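Remow Touring Car Timing Set - README

Maintainer: Eusebio Montoya
Status: second release, February

Contents

1. What the set holds
2. File layout
3. Columns
4. How the times were cleaned
5. Known problems
6. Use and credit

1. What the set holds

Lap and sector times from touring car races at two circuits, Prarkport and Lanport, in the regional Ouellet series. There are 40 races in all. Practice and qualifying are left out, apart from the grid position of each car. Test days were never timed with the same equipment and are not planned for a later release.

Times come from the transponder loops at the start line and at two points on each circuit. Pit lane has a separate loop at Prarkport. Lanport has none, so pit time there is worked out from the last sector before the stop and the first sector after it.

2. File layout

races.csv - one row per race
entries.csv - one row per car per race
laps.csv - one row per car per lap
flags.csv - one row per flag period
tools/ - the cleaning scripts

All text files are UTF-8 with comma separators and a header row. Empty fields mean the value was not recorded. A zero is a real zero.

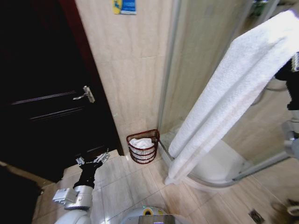

Fig. 1. Door with lever handle, beige tiled wall.

3. Columns

race_id: whole number, the same in every file.
car_no: text. Some entries run with a leading zero, and reading this column as a number will merge cars that should stay apart.
driver_slot: A or B. Driver names are not included.
lap_no: starts at 1. The formation lap is not counted.
s1, s2, s3: sector times in milliseconds.
lap_ms: lap time in milliseconds as reported by the start line loop. It can differ from the sum of the sectors by one or two milliseconds.
pit_in, pit_out: 0 or 1.
flag: G, Y, R or S for green, yellow, red and safety car. A lap takes the most serious flag shown at any point during it.
tire: W or D, from the stewards' sheet. Often empty for races 1 to 6.

4. How the times were cleaned

Duplicate hits within 2000 milliseconds on the same loop were dropped and the first hit was kept. Laps with a missing sector stay in the file with that sector empty. They were not filled in from neighboring laps.

Car swaps were checked by hand against the printed results. Where a team moved a transponder from one car to another between races, entries.csv carries the corrected number and the old one is kept in car_no_raw.
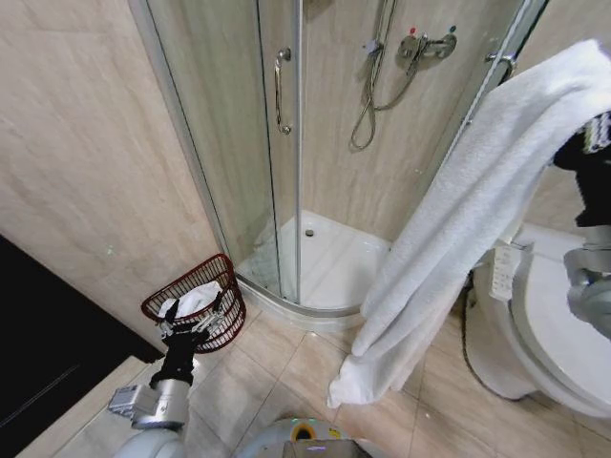

Penalties are not added to lap times. A drive-through shows up as a slow lap with pit_in set to 1, and a time penalty given after the finish appears only in entries.csv under post_penalty_ms. To rebuild the official order, add that value to the total race time and sort within class.

5. Known problems

- Race 12 at Lanport was stopped and restarted. Lap numbers run straight through the stoppage, and the restart lap has a very large lap_ms. Filter on flag = R before taking any averages.
- The second loop at Prarkport was moved 70 meters toward the pit entry after race 19. Sector times s2 and s3 from before and after the move should not be compared. Full lap times are not affected.
- Row 3001 of laps.csv has a negative s1 in the first release. Fixed in this one.
- Clock drift at Lanport was corrected only at the start of each race - late laps in the longer races may still be off by a few milliseconds.

6. Use and credit

Free for study and teaching. Please cite as "Remow Touring Car Timing Set, second release". Send corrections to the maintainer with the race_id, car_no and lap_no, and attach the page of the printed results if you have it. Changes are listed in CHANGES.txt by release.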